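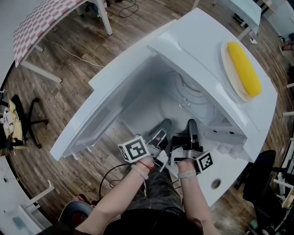 Open microwave, with a toy corn cob on the plate on top.

Tromdale Rebound Net Review: Solo Passing Practice for Rugby

Reviewed 6 July 2026

Price band: upper middle
Assembled height: 144 cm
Weight without ballast: 17 kg
Supplied: frame, net, 32 elastic ties, four ground pegs, hex key
Not supplied: ballast bags, cover

The Tromdale is a single-sided rebound net for rugby passing. The net hangs in a square steel frame, and the frame tilts on two side brackets with five locking positions. It is sold for one player working alone, at a distance of three to eight meters. I used it through June on grass and on a sealed concrete yard, with a standard size 5 match ball and an older training ball with most of the grip worn off.

Assembly

The frame comes in eight tubes with push-button joints. First assembly took under an hour, and nearly all of that went on the net. The ties have to be stretched in opposite pairs, working out from the middle of each side, or the last corner can't be reached. The printed instructions show them going on in sequence, clockwise. Ignore that page. Folding it flat afterward is quick and doesn't require taking the net off.

The button joints on my unit had slight play in both lower corners. A wrap of cloth tape took it out.

Rebound behavior

A rugby ball is a poor match for any rebound surface because of its shape. What matters in practice is how much of the spread in the return comes from the pass and how much from the net. On the Tromdale, a clean spiral that hits the middle third, point first, comes back at waist height with little sideways drift. The spin is mostly killed on contact, so the return tumbles end over end. Catching it is good practice for a bad pass and no practice at all for a good one.

Outside the middle third the return changes. Near the side tubes the mesh is stiffer and the ball comes back fast and low. The top strip is softer than the bottom strip in all five tilt positions. A flat pass thrown from eight meters needs the second steepest setting; from four meters the middle one works for most heights. The two shallowest settings send the ball over head height and are of use only for high catches.

I logged one block of 400 passes from five meters, half off each hand. I counted a return as playable if I could take it with both hands without moving more than one step. Off my stronger hand, most were playable. Off my weaker hand the rate fell clearly, and the misses were grouped low and to the outside. This is useful information, and the net gives it without a partner or a camera.

Stability

Without ballast the frame walks backward on concrete, a few centimeters per hard pass. On grass with all four pegs in, it stays put. The pegs are thin and two bent on the first dry day. I replaced them with tent stakes. On a hard surface, budget for two sandbags on the rear rail. The rail has no hooks or recess for them, so they need to be tied on.

Wear

After 2000 passes the net has no broken mesh. Three elastic ties have lost tension, all on the bottom edge, and one has split its sheath. No spare ties are supplied. Tromdale sells them only in full sets. The powder coating has chipped at the brackets, where steel slides on steel, and there is light rust at one of the chips. Mine stood outdoors without a cover the whole time.

Compared with others

The Calimlim double-sided net is larger and has a more even surface out to the edges, but it doesn't fold, and it needs two people to move it. For a club with a storage shed it is the better unit. The Porkico is a cheaper frame with three tilt positions and a looser net. Its returns fall short from anything past five meters. It will do for younger players with a size 3 or 4 ball.

I bought the Tromdale from Reltard at the normal price. It arrived in one box with a torn corner and no damage inside.

Ratings

Frame: 7/10
Net and rebound: 8/10
Pegs and fittings: 4/10
Instructions: 3/10
Storage: 8/10
Overall: 7/10

Suited to scrum-halves and other players who want volume off both hands and have a patch of grass to peg into. Less suited to lineout throwing, as the top edge is too low at any tilt. I also tried short kicks against it and stopped after the frame tipped over.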